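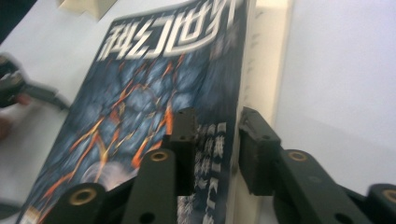

**What's the best way to get the musty smell out of old magazines and paperbacks?**

Shut them up in a lidded tub with an open dish of baking soda, keep the dish from touching the paper, and leave the whole thing alone for three weeks. Air them out for a day after that, and do it over again if your nose isn't satisfied.

I get asked this more than anything else on this page, usually by people who've just cleaned out a parent's house and are standing in a hallway full of cartons. I've been there! My own pile came from a garage in February, and it smelled like a wet dog had been reading in a cellar. So let me put down everything I do with paper around the house, in the order I thought of it.

## The tub

Any plastic tub with a tight lid works. Mine used to hold Christmas lights. Put the baking soda in a wide, shallow dish (a pie plate is perfect) and set a wire cooling rack over it, then stand the books on the rack with the pages fanned open a little. Standing up and fanned is the part people skip, and then they write to me that it didn't work. If the books are packed tight, the air can't get between the pages and you've just given your baking soda a nice quiet vacation.

Don't sprinkle the soda on the pages. I did that once with a cookbook and was still shaking grit out of the pie section a year later.

My neighbor Bianca Ciobanu uses plain clay cat litter, the kind with no perfume, and swears it's faster. I've tried it and couldn't tell the difference, but it's cheaper if you already have a cat. Dryer sheets I don't like at all. You end up with a musty book that also smells like laundry.

If there's fuzzy mold on something, that's another matter. Bag it, keep it away from the rest, and wipe loose mold off outdoors with a mask on. Anything that's soft and black all the way through I throw out, and I've thrown out things I loved.

## Wiping covers

Glossy covers can take more than you'd think. I use a microfiber cloth that's barely damp, and I mean wrung out until your wrists hurt, and I wipe from the spine outward so I'm not catching the open edge and folding it back. Then a dry cloth straight after. Matte covers get a dry cloth only, or one of those white vinyl erasers for pencil marks and shoe scuffs. Go gently on anything dark, because a navy or black cover shows every rub mark, and you can polish a shiny spot into a matte one that will never come out again.

Work on a clean, hard, light-colored surface if you've got one. You'll see the crumbs and the bits of old glue before they get ground into the back cover.
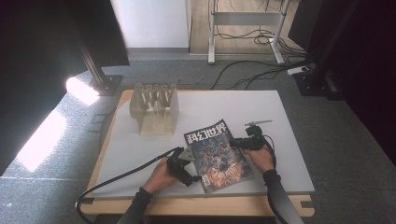
And wash your hands first, and dry them properly. Hand lotion is worse than dirt! It goes on invisible and turns up months later as a yellow thumbprint. I keep my lotion on the other side of the kitchen now so I have to walk for it.

## Stickers

Price stickers on old paperbacks are the bane of my life. A hair dryer on low, held a hand's width off and kept moving, will soften most of them in under a minute. Then lift one corner with a fingernail and peel it back flat against itself, slowly, never straight up. If it starts to tear, stop and warm it some more.

For the gummy patch left behind, I roll a ball of the sticker's own glue over it, or a bit of masking tape wrapped around a finger with the sticky side out. Dab, dab, dab. On a really glossy cover I'll use one drop of lighter fluid on a cotton swab, with the window open and nothing lit anywhere near, and I test it on the back first. Colin Rudd wrote in to say he uses peanut butter. Colin, the oil soaks into the paper. Please stop!

## Curled covers and bent corners

Damp air does this, mostly, and so does leaving a book on a sunny sill. Put a sheet of plain white paper inside the front cover and another on top, lay the book flat, and stack something heavy and flat on it. I use a couple of big atlases. Give it 4 days for a magazine and longer for a thick paperback. Don't iron it. I know there are videos. Some covers have a thin plastic film over the paper, and it bubbles, and then you have a bubbly cover and something nasty on your iron.

A bent corner can be coaxed back with the bowl of a teaspoon. Lay a scrap of baking parchment over it and rub in little circles.

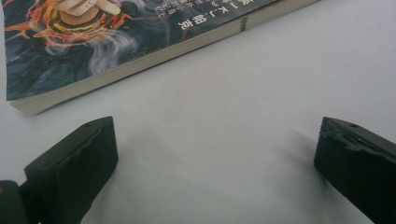
## Where to keep them

Not the attic, and not the basement, and not the garage (see wet dog, above). A closet on an inside wall is best. Outside walls get cold in winter and the moisture settles right behind the shelf, where you never look until you move out. Leave a gap of 2 fingers between the books and the back of the shelf.

Thin magazines slump if you stand them up loose, and then the spines get a twist in them. I either lay them flat in short stacks, switching the spines left and right every few copies so the stack stays level, or stand them in magazine files packed just snug enough that I can still pull one out with two fingers. And pull from the middle of the spine, pushing the neighbors back a bit on either side, please, instead of hooking the top with a finger. That little flap at the top of the spine is always the first thing to go.

Rubber bands: never. They dry out, stick, and leave a brown stripe. If you need to hold a loose cover on, tie it with cotton tape or a strip of old pillowcase.

Charito Talavera asked whether it's worth bagging everything in plastic sleeves. I only bag the ones I'd be upset to lose, and I make sure they've been out of the tub and airing for a good day first so I'm not sealing the damp in. The rest take their chances with me and my coffee cup.

Next time I'm doing cutting boards, so if you've got a good trick for onion smell, send it over before I start.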